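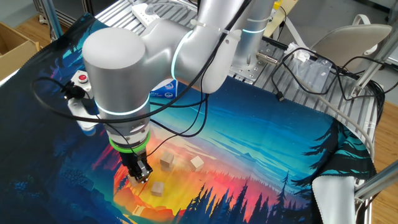 ## 4. First pick: the block exercise

By this point the Brorkero arm should be bolted down, powered up and no longer complaining. If it is still complaining, go back to Section 2 and read the part you skipped.

The block exercise checks that the arm, the gripper and the person holding the tablet agree on where things are. Allow 20 minutes. Elbridge lists it as a 7-minute exercise, and for Elbridge it may well be.

**You will need**

- the small wooden cubes from the starter kit
- a mat or cloth to set them on (any pattern; the arm has no taste)
- the tablet, charged
- a clear view of the stop button

### 4.1 Lay out the work area

1. Spread the mat on the table within reach of the arm. Smooth it by hand. Small creases are fine, but a fold under a cube will tilt it, and the gripper will close on a corner.
2. Put the cubes down with at least one finger-width of gripper between them. They don't have to be square to the table.
3. Move the arm slowly through its range in hand-guide mode. Watch the cables the whole way. They need enough slack to follow the wrist and not so much that they sweep the mat.

> **Caution:** Keep hair, sleeves and lanyards away from the joints. The arm stops on contact, but it decides what counts as contact.

### 4.2 Teach the pick

4. On the tablet, open **Tasks > New > Pick and Place**. Name the task. "Test" is already taken, as is "test2".
5. Hand-guide the gripper until it is straight above the first cube, fingers open. Tap **Save Approach**.
6. Lower it until the fingers are on either side of the cube and clear of the mat. Tap **Save Grip**.
7. Set grip force to 4. The factory setting is higher and was presumably chosen by someone with a grudge against wood.
8. Raise the arm, move to an open spot on the mat and tap **Save Place**.

**Note:** If **Save Grip** is grayed out, the fingers are touching something. Lift slightly and try again.

### 4.3 Run it

9. Set speed to Low and stand where you can reach the stop button without leaning over the table.
10. Tap **Run Once**. Don't tap **Run**, which means "run until told otherwise."
11. When the cube has been placed and the arm is back at the approach point, repeat steps 5 to 8 for each remaining cube.

| Code | What it means | What to do |
|---|---|---|
| 2 | Nothing in the grip | Redo step 6, a little lower |
| 7 | Path blocked | Move the blockage, usually a mug |
| 126 | Joint limit reached | Bring the mat closer to the base |

Code 126 stays on the screen after the fault is cleared. Mac Suibhne, who supply the tablet software, say a fix is coming in June. Until then, close the task and open it again.

Questions about this section go to Padmavathi Kurup at the Ludville service desk. Please have the serial number ready; it is on the underside of the base plate, where it was easy to read before Section 1.

*Section revised May 29, 2019*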